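Call for Participants: Daily Vitamin D and Evening Tiredness Study

Zurlow Nutrition Research is seeking adults to take part in a study of vitamin D intake and self-reported tiredness during the darker months. The study opens in September and runs for 11 weeks.

Who may apply

Applicants must be between 25 and 64 years of age, in general good health, and able to attend our Miltico Street clinic on three occasions. Persons who have taken a vitamin D supplement in the past 40 days, who are pregnant or nursing, or who have a history of kidney stones are not eligible. Current prescription medicines must be listed on the application form.

What participation involves

Each participant will be assigned by chance to receive either a daily capsule containing 800 IU of vitamin D or a matching capsule with no active content. Neither the participant nor the clinic staff will know which has been assigned until the study closes. Participants will complete a short diary each evening and give a blood sample at the first and last visits.

Payment

Participants who complete all visits will receive $403, paid by check. Those who withdraw early will be paid for the visits they have attended. Parking is free of charge.

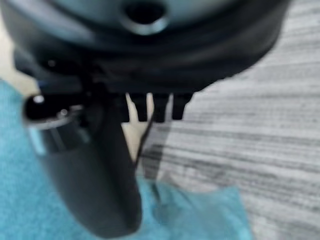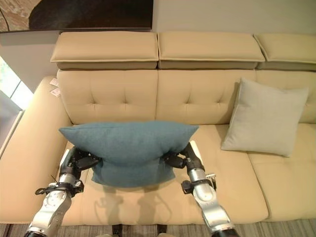
Withdrawal and privacy

Taking part is voluntary, and a participant may leave the study at any time without giving a reason. Records are stored under a code number and are open only to authorized study staff. Individual blood results will be mailed on written request.

How to apply

Application forms are available at the Zurlow front desk, Room 11, Werkix Building, until 4:30 p.m. Completed forms should be addressed to Kauko Riihimäki, Study Coordinator. Applicants will be notified of the outcome by mail.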